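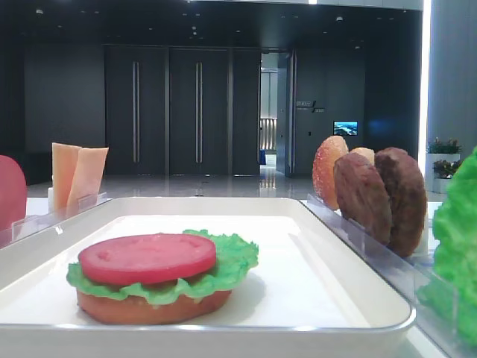 Dirnside Family Center
Playroom and Toy Room Safety Checklist
Month: February
Checked by: Amrit Kowalchuk
Floor area: 388 square feet
Ratings: OK, Fix, Remove, Not checked

Entrance and exits

Main door opens fully and latches: OK
Comment: The closer was adjusted after the last check. It no longer slams.

Finger guard on hinge side: Fix
Comment: Bottom screw is missing and the strip pulls away from the frame. A child could get a hand behind it. Temporary tape is on there now. Needs the right screw.

Rear exit clear on both sides: OK
Comment: Stroller parking had been creeping toward this door. The floor tape was moved back and people are mostly respecting it.

Exit sign lit: OK

Evacuation map posted and current: Fix
Comment: The map still shows the old coat room. Replace with the current one from the office.

Floor and mats

Floor free of trip hazards: Fix
Comment: The corner of the reading rug curls up. Rug tape lasts a week or so in that spot. I would rather see a heavier rug than keep taping it.

Foam mats locked together, no bites or tears: Remove
Comment: Two mats by the window have pieces missing from the edge. Taken out. The spares are in the closet and fit the same pattern.

Under-furniture areas checked for small items: OK
Comment: Found a hair clip and a dried-out marker cap. Please sweep under the low bench at closing and not only in the morning.

Furniture and storage

Shelves anchored to wall: OK
Comment: Pulled on each one by hand at the top. The Tornon bookcase has a little play in it but the bracket is tight. Look at it again next month.

Nothing heavy stored above shoulder height: Fix
Comment: The box of wooden blocks was back on the top shelf. Moved down.

Chairs and tables, no splinters or loose legs: OK

Toy chest lid support holds when open: Fix
Comment: The left support drops the last few inches. The lid has been taken off until a new support is in. Please don't put it back on.

Toys and pretend play

Small parts tested with the choke tube: OK
Comment: Tested 17 pieces from the open bins, picked without looking. All were too big to fit.

Play food clean, no cracks or sharp seams: OK
Comment: Run a thumb along the edge of each piece. Hard plastic can split at the seam and the split is easier to feel than to see. 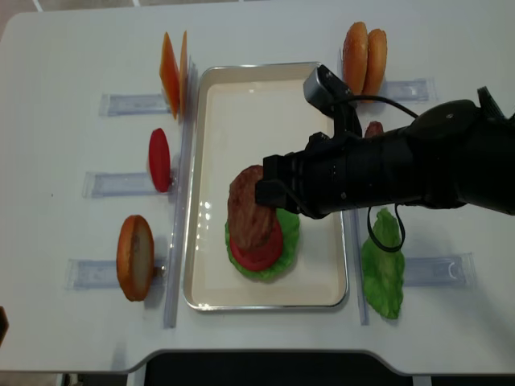 Burger pieces and tray: lettuce, tomato and patty.

Battery compartments closed with a screw: Fix
Comment: The toy phone has a snap cover only. It is in the office drawer. If we can't get a screw cover for it, it goes.

Dress-up clothes free of cords and long ties: OK
Comment: One cape with a neck string was cut and hemmed. Hook and loop closure now.

Clear plastic display parts, no chips or rough corners: OK
Comment: Wipe with a soft cloth and soapy water. No window spray on clear plastic.
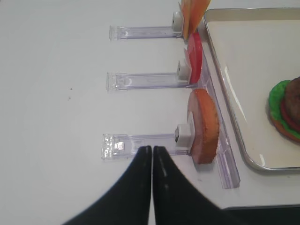
Clear holders with food pieces standing on edge, tray at right.

Stuffed toys, eyes and noses secure: Remove
Comment: The gray rabbit has one eye hanging by a thread. Bagged and labeled for repair.

Cleaning

Daily wipe-down log filled in: Fix
Comment: There are 7 blank lines this month. The cleaning may well have been done, but if it isn't on the sheet I have to mark it as missed. Closing staff, please initial before you turn off the lights.

Mouthed toys go in the red bin, not back on the shelf: OK
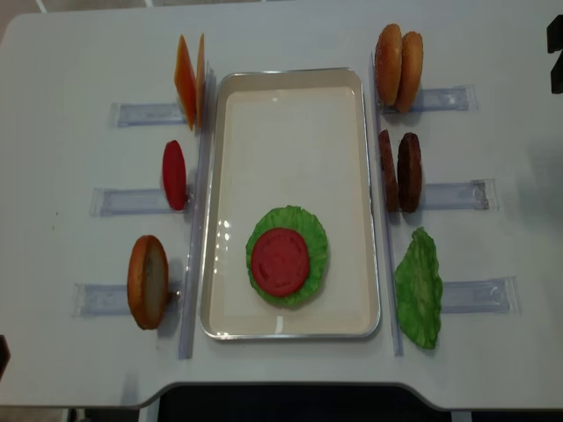 Toys are fully dry before going back into closed bins: Fix
Comment: The bath boats smelled musty. Squeeze toys hold water inside and should not be in this room at all. Boats removed. The others can air dry on the rack overnight.

Cleaning products locked up: OK
Comment: Key is on the office hook. The Penner cabinet sticks in damp weather, so check that it has really latched.

Electrical and heat

Outlet covers in place: OK

Cords out of reach: Fix
Comment: The blind cord at the second window has come off its cleat again. Cordless blinds have been priced through Rerex and the request is in.

Radiator cover secure, no gaps: OK

First aid

Kit stocked and in date: Fix
Comment: Short on small bandages and the cold packs are gone. Restock list is taped inside the lid.

Emergency numbers posted by phone: OK

Hot water at child sink: Not checked
Comment: Thermometer was not in the drawer. To be done before 8 a.m. opening tomorrow.

Items marked Fix stay on the office board until initialed by the person who did the repair.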